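**Priltia peer support line — progress note, November**

Quick one, full numbers in the spreadsheet. Sorry its late.

Calls are up. 300 since the last report, 78 of those first-time callers. Most still ring after 9 pm and most open with some version of "other people have it worse." We've changed the greeting so listeners don't push past that line too fast. Seems to help, no hard data yet.

Training: 34 listeners signed off. Two dropped out mid-course, both for work hours. Tín Hồ rewrote the module on burnout — shorter, more role play, fewer slides. Feedback good except the handout, which people found too long. Cutting it.
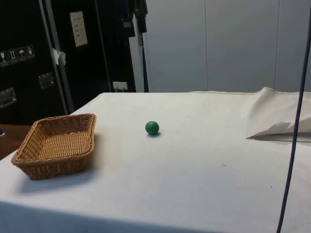

Waiting list for the evening groups is still a problem. The Joma group is full, the Doãn one has space but the bus stops early and people can't get home. Asked for a later slot at Joma, waiting to hear. If no, we'd like to move part of the travel money to cover rides. Need your OK on that before we promise anything.

Drop-ins going ok. Sessions run 90 minutes now, the old hour was too tight and the quiet ones never got to talk. More people staying to the end. A few asked for a men's group, we don't have a leader for it yet.

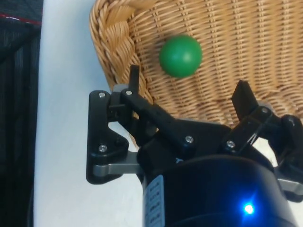 Ceteo (the follow-up text service) is behind. Messages went out late in the first weeks, some people got the same check-in twice. Fixed now I think. Will confirm once we've had a clean month.

Budget: on track apart from phones, slightly over. Nothing to flag on staff costs.

Next:
- hear back on the Joma slot
- new handout to listeners
- find somebody for the men's group
- supervison rota for the holidays, still two gaps

Call me if the travel money thing is urgent on your side, otherwise email is fine.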